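# Arbitraje inversor-Estado: ¿puede una filial reclamar si la matriz cambió de país?

**Thijs Maes** - publicado el 16 de enero de 2019

Buenas. Estoy preparando un trabajo sobre tratados bilaterales de inversión y me he atascado en un punto que los manuales despachan en dos líneas.

El supuesto es este. Una sociedad, Asfaw, fabrica juguetes y menaje infantil y tiene una planta en Fisville. La matriz, Jamus, estaba constituida en un Estado que no tenía tratado con el país de la planta. Cuando el gobierno anunció que iba a revisar las licencias de importación de plástico, el grupo metió por medio una sociedad holding, Wundasik, en un tercer Estado que sí tiene tratado. La licencia se retiró 7 meses después y ahora es Wundasik la que quiere ir a arbitraje.

Lo que necesito saber:

- si el cambio de estructura se considera abuso o si basta con que la holding esté bien constituida en la fecha de la reclamación;
- si importa que la revisión de licencias ya estuviera anunciada, aunque no decidida;
- qué pasa con la cláusula de denegación de beneficios. El tratado la tiene, pero el Estado no la ha invocado hasta ahora.

El tratado define inversor como «toda persona jurídica constituida conforme a la legislación de una Parte». No pide sede efectiva ni actividad sustancial, salvo en la denegación de beneficios. Las mercancías afectadas son piezas de cocinita de juguete y similares, por si la clasificación cambia algo. 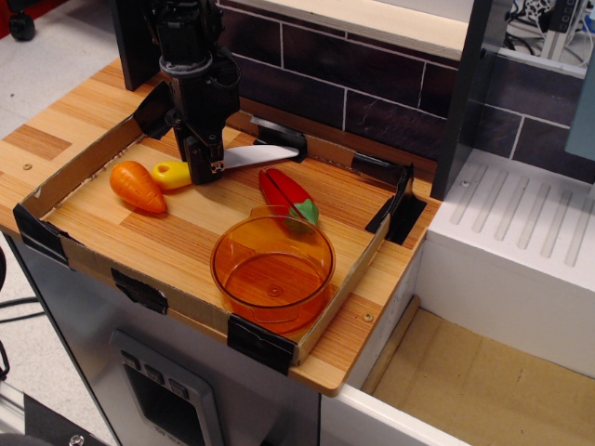
*Cuchillo de juguete con mango amarillo y hoja blanca.*

La cuantía no me preocupa. Se reclaman 3909 unidades retenidas en aduana más el lucro cesante, pero el trabajo va solo de jurisdicción. Gracias.

---

**Ashok Dixit**

Voy por partes.

Primero, la definición. Si el tratado solo exige constitución, la holding es inversor. Los tribunales suelen ser reacios a añadir requisitos que las partes no escribieron, y hay bastantes decisiones en esa línea. También las hay con votos particulares muy críticos, y conviene leerlos, porque el argumento contrario (que el tratado no está pensado para sociedades sin vínculo real) está mejor explicado ahí que en los escritos de los Estados.

Segundo, el abuso. Reestructurar para protegerse de riesgos futuros en general está aceptado. Lo que no se acepta es hacerlo cuando la controversia concreta ya existe o es previsible. El debate está en cuánto de previsible. Algunos tribunales piden que la controversia fuera muy probable y otros hablan de una perspectiva razonable de que se materializara. En tu caso lo decisivo es el texto del anuncio. No es lo mismo «se revisarán todas las licencias del sector» que «se iniciará expediente a los titulares siguientes».

Yo miraría estas fechas y las pondría en una tabla:

| Hecho | Por qué interesa |
|---|---|
| Anuncio de la revisión | Previsibilidad |
| Constitución de Wundasik | Nacionalidad |
| Transmisión de las acciones de la filial | Desde cuándo hay inversión protegida |
| Retirada de la licencia | Competencia temporal |

Ojo con la tercera fila. Mucha gente usa la fecha de constitución de la holding y la que cuenta es la de adquisición. Si las acciones se transmitieron después de la retirada, el problema ya no es de abuso: el tribunal no tiene competencia *ratione temporis* y se acabó.

Tercero, la denegación de beneficios. Depende de la redacción. Si dice «podrá denegar», la mayoría entiende que el Estado tiene que ejercer la facultad. Si puede hacerlo una vez iniciado el arbitraje es discutido - hay decisiones en los dos sentidos. Busca si el tratado exige notificación o consulta previa.

La clasificación arancelaria no cambia nada para la jurisdicción.

---

**lectora_65**

Yo creo que si montaron la sociedad solo por el tratado es fraude y no hay más que hablar. En mi facultad nos dijeron que eso ya no se permite con los tratados nuevos.

---

**martin.aduanas**

Lo anterior mezcla cosas. Los tratados nuevos suelen pedir actividad comercial sustancial, pero el que se aplica es el del caso y ese, según se cuenta, solo pide constitución.

Añado algo práctico: revisa el periodo de enfriamiento. Es habitual que sea de 6 meses desde la notificación de la controversia, y si la notificación la mandó Jamus y no Wundasik, el Estado va a decir que no se cumplió. Hay tribunales que lo tratan como requisito de jurisdicción y otros como algo procesal que se puede subsanar.

Y comprueba quién firma la solicitud. La filial solo podría reclamar en nombre propio si el tratado o el convenio aplicable la trata como extranjera por control, y eso también hay que acreditarlo con fechas.

---

**Thijs Maes**

Gracias. La transmisión de acciones es anterior a la retirada y posterior al anuncio, así que me quedo en la discusión del abuso. El anuncio hablaba del sector en general. La notificación la mandó Jamus en abril, eso no lo había mirado y lo incluyo en un apartado aparte.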